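Floron: coats, umbrellas and hangers

README, last touched Tue 20 March

Hi! Floron is my little collection of notes and pictures on hanging things up and taking them down again. I started it in December, when everybody's winter stuff was piling up by the door, and I kept going (coat racks are more interesting than you'd think).

What's in it: 600 short entries, one per item hung or unhung. Coats are the biggest group, then scarves, bags and umbrellas. I typed the labels myself in plain words, so you'll find "folded umbrella, low on the pole" and so on.
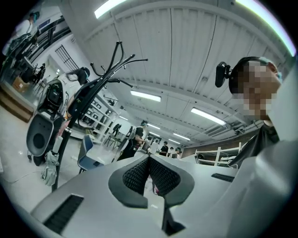 Umbrellas gave me the most trouble. They slide, they swing, and a folded one can hang from its strap or its handle, so I split those into two labels. If you used the older Plunis list, those were lumped together and 69 entries have changed.

Files: floron_items.csv has the labels, floron_racks.csv has the rack types (pole, wall, over the door). Row order matches between the two, please don't sort one without the other!

Still to do: hats. I have 100 of them waiting and no good word for "sort of balanced on top."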